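4.2 Public demonstration at the Vedcombe open day

The second part of the study took place at the Vedcombe open day on August 20, 2024. The aim was to see how the bin-picking task used in our laboratory trials would hold up in front of an audience, and what visitors would make of it. The laboratory trials (Section 4.1) had been run in April with only project staff present. At the open day, people came and went for most of the afternoon, asked questions while the arm was moving, and in many cases wanted to see the same attempt made again.

We kept the working area as it had been in April. The metal bin was clamped to the table so that contact between the gripper and the sloped walls would not shift it between attempts. The objects were placed on the floor of the bin by hand and were not arranged in any fixed order. Figure 3 shows the arm reaching in over a wooden stick, a green circuit board and a red block. Visitors stood behind a line of tape on the far side of the room, with a second screen showing the view from the fixed camera.

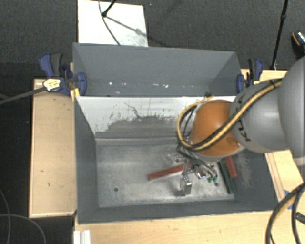 Figure 3. Gripper and objects in the clamped bin, Vedcombe open day.

A session consisted of a short spoken introduction, a run of picks, and time for questions. The introduction was given by Siham El Khatib, who used the same notes each time - she had found in an earlier demonstration at Brillari that small changes in wording led to quite different questions afterwards. In total 133 people signed in at the door, of whom 27 agreed to fill in the questionnaire given in Appendix B. Children under 16 were welcome to watch but were not asked to take part.

The questionnaire asked visitors to say in their own words what they thought the robot was doing and what they thought would cause it to fail. Most answers to the second question dealt with the shape of the objects. Several people wrote that long objects would be harder than short ones, and a smaller group mentioned objects lying close to a wall of the bin. Few wrote about the camera or the lighting, although both had been covered in the introduction. Visitors who said they worked in warehousing or recycling gave longer answers and were more likely to ask how the objects had been chosen.

A comment made in almost every session was that the arm was slower than expected. We had limited its speed for the day and said so at the start, but the comment came up regardless. The Bañuelos group reports a similar response to its own public trials. For later visits, including the one planned at Vummont, we intend to show the speed setting on the second screen throughout.

Attempts made during the open day are not pooled with the laboratory results. The pauses for questions varied in length, and on two occasions a run was stopped early so that a visitor could look at the gripper more closely. The answers to the questionnaire are treated separately in Section 5.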